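**Re: [norkum-teleop] Push demos: dropping the stick near the far row**

24/05/2020

> We recorded 445 demos on the Dastley cell and 68 were thrown out
> by the length filter. Most of the rejects are pushes in the far half
> of the board. Is the filter too strict, or are operators stalling?
> Should we raise the limit before the June batch?

I would leave the limit alone. I replayed the rejects, and the stall comes at the same point each time: the operator has the rod between two groups of blocks and can't judge from the screen which side of a block it will touch.

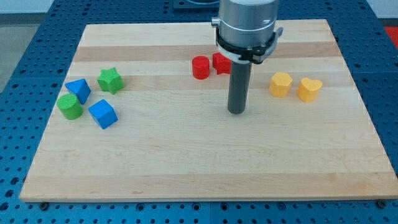 *Hämmerli*

With the tip between the red pair and the yellow pair, either one is a short push away, but the arm hides part of the red star. An operator working from this view alone slows down, backs off and tries again. The policy then learns the backing off.

Two changes on my side:

- Velocity scaling on the hand controller now drops to 0.4 inside the far third of the workspace – linear ramp, no step.
- The instruction is read out before the clutch engages, so thinking time is not logged as motion.

Both are in the Prelex branch. Tool height is still locked during a push; please don't unlock it to hop over a block, or the episode has to be relabeled.

Can you send me the timestamps for the 68? I only have the episode IDs.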